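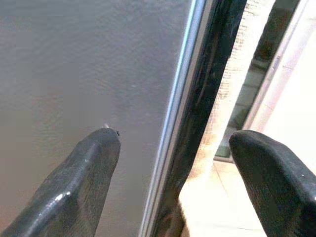
The Barbu Weather Diaries: Transcription and Public Access
Progress report to the Senel Fund
Prepared by Catalina Lucero, project coordinator

Summary of the period

In this period we continued the transcription of the diaries that the Barbu family kept on their farm above Hedthorpe. We have now finished 874 pages, and all of them passed the second reading. The scanning is complete. The index of places is well advanced, the index of plants and crops is less advanced than we promised in the work plan, and the public website has not opened yet. We ask the Fund to accept a delay of two months for the website. No additional money is requested.

Transcription

The pages finished until now belong to the older part of the collection. The writer of these notebooks had a clear hand and wrote almost every evening: the wind in the morning, the wind at night, rain or no rain, the state of the lower meadow, and sometimes one line about a visitor or a sick animal. The work on them went faster than we expected.

The next notebooks are more difficult. A second person takes over the writing in the middle of a winter, without any notice, and this person uses pencil and many short forms. "L.m. u.w." took us a long time. Telma Rivadeneira found the solution when the same words were written complete on the inside of a cover: lower meadow under water. After this we could go back and correct a good number of entries where we had left a blank. We now keep a shared list of short forms, with the page where each one was understood, and we will publish this list together with the transcription.

In August the work was slow. Telma was on leave, and the reading room in Trestness closed for repair of the roof. We used the time to check names of fields against the old tax map. Many fields changed their name between the map and the diaries, and in a few cases we could not decide. These are marked as uncertain in the index, and I prefer to leave them so.

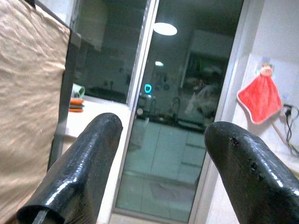

Photo: Macario Zamudio

Condition of the notebooks

10 notebooks were sent to the conservator, Hamidreza Vahidi, and have come back. He cleaned the mold from the covers, repaired the spines with thin paper, and made a box for each one. He advised against flattening the pages that were folded by the writer. Some of the folds hold pressed leaves and grass, and the writer refers to them in the text ("see the blade I keep here"). We agreed with him. The leaves were photographed in their place and then left alone.

One notebook remains a problem. The ink has gone through the paper and both sides are mixed, so that a normal scan cannot be read. Mr. Vahidi made a test with a different light on a few pages and the result is better, though still not good. We will transcribe what is possible from this notebook and say clearly what is missing.

Use of the data

Sebastián Cisternas has started to put the rain entries into a table. The difficulty is that the family did not measure rain before they bought a gauge. Before that they used words, and the words are not always the same: "a wetting," "proper rain," "rain to the door." He does not want to change these words into numbers. In the table each entry keeps the original word, and beside it there is a simple mark for dry, some rain, or much rain. We think this is enough to see the wet and dry years, and a reader who disagrees can go back to the page.

The frost dates are easier. The writers took great care with them, probably for the sake of the plum trees, and the first frost of autumn is noted in nearly every year. This table is ready and can be sent to the Fund if it is useful.
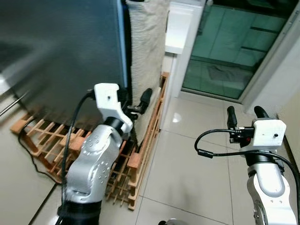

Trestness, October 15, 2021

Changes to the work plan

The following changes were discussed with your office by telephone, and I put them here in writing as you asked.

The website. The company that was going to build it withdrew in summer, and we had to look for another one. We received two offers. We chose the cheaper — it was also the one which understood that the pages must be readable on a slow connection, as many people in the upper valley have. The contract is signed. The design will be simple: the scan on one side, the text on the other side, and a search box. The opening moves by two months.

The index of plants and crops. Macario Zamudio will take this over from me. I underestimated how many local names there are. He grew up near Hedthorpe and knows a large part of them, and for the rest he will ask the older growers at the market. The first letters of the index were sent to Sebastián for comment, and he found several plants which had been entered under more than one name.

The evening in Hedthorpe. We had planned a public reading in the school hall. It was not held in this period. We propose to combine it with the opening of the website, so that people can look for their own family or field on the same evening. The school has agreed to keep the hall for us.

Spending

Spending follows the budget in most lines. The conservation line is nearly used, as the boxes cost more than the estimate. The travel line is almost untouched, and we ask permission to move a part of it to conservation, for the damaged notebook. The detailed table with receipts is attached as a separate file. One receipt, for the postage of the notebooks, is a copy — the original was sent to the insurance company and we are waiting to receive it back.

Next steps

Telma continues with the pencil notebooks. The list of short forms will be checked by a second reader before it is fixed. I will send you the address of the test website when the company gives it to us, and I would be thankful for comments on the search page in particular. The permission letter from the Barbu family for the use of the pressed leaves on the website is still to be signed.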